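Pressing After a Turnover: What the Wimitz Match Data Shows
Speaker notes, coaching section, 02/06/2022

Slide 1. Opening
Keep this under two minutes. State the question: how quickly does a side recover its shape after losing the ball in the opponent's half? The club is Wimitz, the opponent in the sample match is Steketberg. Final score 3–3. Do not discuss the score; half the room will want to.

Slide 2. Definitions
Turnover: loss of possession in open play. Throw-ins and goal kicks excluded.
Recovered shape: back line and midfield line both set, ball in front of both.
Repeat the second definition. Last time people confused it with winning the ball back.

Slide 3. The MacDonald drill
Eight against eight, half pitch, two small goals. On the whistle the coach plays a second ball to the defending side. The pressing side has 3 seconds to close the first pass, then must drop. Most teams drop late on the weak side. Show the diagram, wait, then point to the far fullback.

Slide 4. Results
Wimitz logged 80 turnovers across the matches reviewed. In 12 of them the midfield line never set before a shot. All 12 came after a switch of play. Stress that the sample is one club and one coach — no league-wide claim.

Slide 5. Conditioning

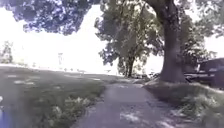 Late recovery runs are partly a fitness problem, and the Lidmont block in July deals with that away from the pitch. Sessions are steady running first, then repeated short efforts with incomplete rest. Heart rate is recorded, pace is not. A straight paved path with open lawn beside it, like the one on the slide, is enough: the efforts go on the grass and the walk-back goes on the paving. Where a path is as narrow as this, run the group in single file. Players with calf trouble skip the short efforts and keep the steady running.

Slide 6. Limits and questions
Tagging was done by one analyst from a single wide angle. Weak-side positions are the least reliable part of the data. Expect a question on goalkeepers; they were left out of the line measurements. Handout has the drill layout and the tagging sheet. If time is short, drop slide 3 and go straight to the results.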